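September again, and again our street was closed for the lantern evening in Pernberg. I live here four years now and I still write the date on the kitchen wall in spring, so I don't forget to be home.

It begins at six, when the school band walks down from the Grolska bakery. This year they played the same march three times, because the second one is difficult and the drummer was sick. People clapped anyway. My neighbor Hernán Benavides sold corn in front of his garage and by eight he had no more - I got one of the last, a bit burned, very good.
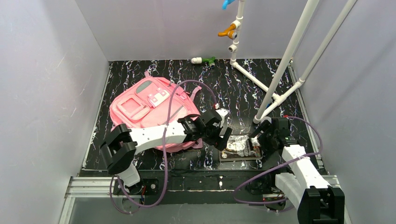
The line for dumplings at the Nghiêm stand was so long that it crossed the line for the toilets, and some people stood in the wrong one. I waited 30 minutes and talked with Khôi Đoàn from my old English class. He told me he wants to sing on the small stage next year. I said I will come and stand in front.

At ten they put out the street lights and everybody lifted the lanterns. My paper one had a hole from last year, so I had fixed it with tape. On the way home I bought two jars of plum jam, and one is already open.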